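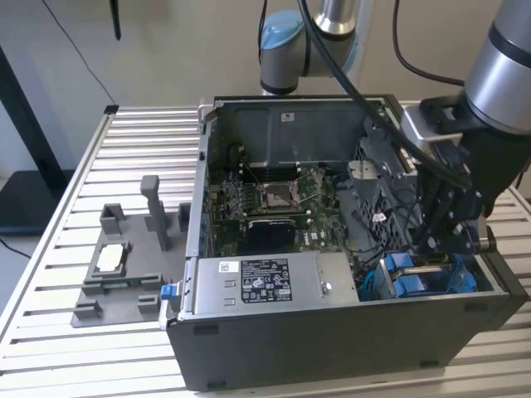

One of our arms reaching into a desktop tower on the slotted table.

Come teach our robots to take computers apart (part-time, paid, on site in Kunville)

Hi! I'm Saron Kumsa and I run the teaching floor at Garex. We're looking for 5 new people to join us in November as robot demonstrators, and I'd love for one of them to be you.

So what is a demonstrator? You do a job with the robot, over and over, and the robot's software learns from what you did. Some days you take hold of the arm and walk it through the motions by hand. Other days you sit at the remote station (we call ours Jemal, long story) and steer the arm with a pair of hand controllers while you watch the table. The jobs are all computer repair and teardown work: going down into an open case with the gripper, getting hold of a part, bringing it out without banging the rim, setting it in its place. Then you put it all back and go again.

Yes, it's repetitive. I did it myself for two years before I moved over to running the floor, and I still sneak in a session when somebody's out. You get weirdly fond of it! There's a real knack to coming in on a drive cage at the right angle with cables in the way, and the first time you do it smoothly you will want to show somebody.

We're recording a set of tasks called Florko right now. We have 1093 good demonstrations so far and we need a lot more, from a lot of different hands. If everyone on the team moves the same way, the robot only learns that one way, so please don't worry if you think you're slow or you do things a little differently.

What you'd need

You don't need a degree, and you don't need to have touched a robot before. It helps a lot if you've opened up a desktop computer and know a power supply from a memory slot, but I can teach you that in an afternoon. I do need you to be patient, okay with sitting or standing for a couple of hours at a stretch, and willing to say "that one was bad, throw it out" when you fumble. A fumble you tell me about costs us a minute. One that sneaks into the training data is a pain to find later.

Gamers, knitters, piano players, retired repair techs - all welcome. Left-handed people too, we're short on those.

Hours and pay

Shifts are four hours, morning or afternoon, and you pick at least three a week. Pay is $23 an hour from day one, training included. You get a break every hour because tired hands make sloppy demonstrations. Coffee's free and there's parking behind the building.

Your first week is paired with me or another experienced demonstrator. We go over the stop button before anything else, then hand guiding, then the remote station once you feel comfortable. Long hair tied back, no loose sleeves or dangling jewelry near the arms, please.

How to apply

Send me a short note through the contact form on the Garex site with "Demonstrator" in the subject line. No cover letter! Just tell me which shifts you could work and something you're good at doing with your hands. If it looks like a fit, I'll invite you to a paid tryout on a Wednesday at 2 p.m., where you'll get some time on a real arm and can ask me anything you like.

Hope to hear from you,
Saron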